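18 Jul 2021

Day two of Flarnadeck, and I have already lost a fishing village.
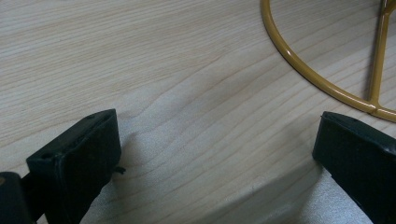
I should back up, for the benefit of whichever future me rereads this. Flarnadeck is the new one from Drultier, the people who made Harbor Hills or whatever we all called it before the rename. You get a string of platforms in a cold sea, a handful of settlers, and a tide that comes up twice a day and takes whatever you forgot to tie down. I had told myself I would wait for a sale. I waited eleven minutes after it unlocked.

The village went like this. I put the smokehouse on the low deck, next to the fish, which seemed to me like sound planning. The tutorial man, a bearded fellow named Vasell who wears the same sweater in every season, said "Mind the low deck, Captain." He says that about everything. He says it when you build a bench. So I did not mind the low deck, and the first spring tide took the smokehouse, the drying racks, both ladders and a settler named Poulain who had been my best carpenter. Vasell then appeared and said "A hard lesson, Captain," and gave me 12 planks.

I would like to know what Vasell thinks I can do with 12 planks. A ladder costs 11. I built a ladder. It went down to where the village used to be.

Started over after lunch. Second colony, named Second Colony. This time I built everything high, on stilts, and felt very clever until the food ran out, as it takes a settler most of the day to climb down, catch one fish, think about his life and climb back up. They complain the whole way, too. There is a mood bar now, which the first game didn't have, and it's tied to things like "has seen a bird recently." One woman went on strike over soup. I respect that more than I did at two in the afternoon.

Miłosz called in the evening. He'd bought it too, of course, after a whole month of telling me that city builders were for people who alphabetize their spices. He's on his fourth colony and has 80 settlers, a lighthouse and a trading fleet. I asked how. He said, "Oh, you just rush the winch." I said what winch. There was a long silence on the line and I could hear his game music, which was a different tune from mine. Apparently there's a cheerful tune. You get it when people are fed.

The winch is on the third page of the workshop menu, behind an icon that looks like a sad pretzel. It lifts whole baskets of fish from the low deck to the high deck in seconds. It requires nothing. It had been sitting there since the opening minute of both my colonies, while my people hauled cod up a ladder one at a time and wrote songs about how much they hated me.

So, a few notes for tomorrow.

Winch first. Before beds, if I have to.

The map overlay for tides is on the T key. The game tells you this on a loading screen, and my computer loads that screen faster than I can read. I got as far as "Press T to" about nine times and assumed it was a typing joke.

You can't pause during storms on Captain difficulty. You can pause during storms on Deckhand difficulty. I picked Captain because the description said "for experienced builders," and I have built, by my own count, many places. Most of them burned down. I suppose that's experience.

Do not trade with the green boat. Whatever it's offering, it comes with rats.

I do like it, I think. The sea is gorgeous, and in the mornings the fog comes through the platforms and all the lamps go off in a row, and for a minute or so I forget that half my workers are refusing to touch the soup. The sound is good as well. Wood creaks differently depending on how much you've stacked on it, so after a while you can hear a bad deck before it goes. I heard mine. I just thought it was the house.

What I don't like is the interface, which seems to have been laid out by somebody emptying a drawer. To move a settler to a new job you open the person, open the person's workplace, close the person, and drag a tiny oar. The first game had a list. A plain list, with names, and a number next to it. I miss the list. There's a thread on the Drultier forum asking for it back, already 41 pages long, and I read more of it than I'm willing to write down here. The developers have answered once, to say they "hear us." A patch is promised, and then something larger in December with ice in it. Ice! I can't keep people alive in mild drizzle.

Tried one more start before bed, winch and all. It went well. It went well enough that I got suspicious and saved three times in a row. By midnight I had two decks, a bakery, a modest school and a new Poulain, no relation, who wandered off a supply boat and turned out to be useless at carpentry but excellent at morale. He plays a squeezebox. Everyone within earshot gets a plus two and I get a headache.

Then the cheerful tune came on, and I sat there and listened to the whole thing with my hands off the mouse. Miłosz had undersold it. There's a bit with a flute.

I sent him a screenshot of the school. He sent back one of his second lighthouse.

Bed at one-thirty. Vasell's last words before I quit were "Mind the low deck, Captain," and I went back in and checked. It was fine. I moved the bakery anyway.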